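Subject: Re: [laundry-list] musty smell in a front loader
Date: 2022-04-07

> Towels come out smelling like a basement. I've tried
> two detergents. Is it the drum or the rubber?

Almost always the rubber! Pull the gasket back and wipe right down into the fold with an old washcloth – you'll be amazed what comes out. I did mine last August and got so into it that I did my sister's too.

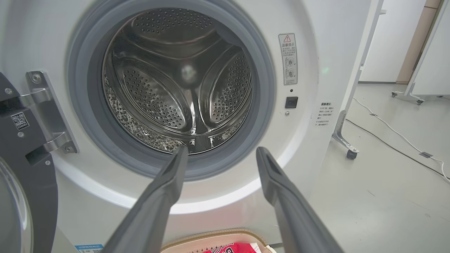 Then run it empty on the hottest cycle with a cup of white vinegar, and leave the door open afterward. I do this every 14 days and I love how fresh the towels are now (really, I sniff them!). Go easy on the detergent, too – 2 tablespoons is plenty for us.

Comments (2)

troris: Does the vinegar hurt the rubber over time?

zosier_laundry: Did the gasket tonight, yuck. Got my washcloths at Meijer.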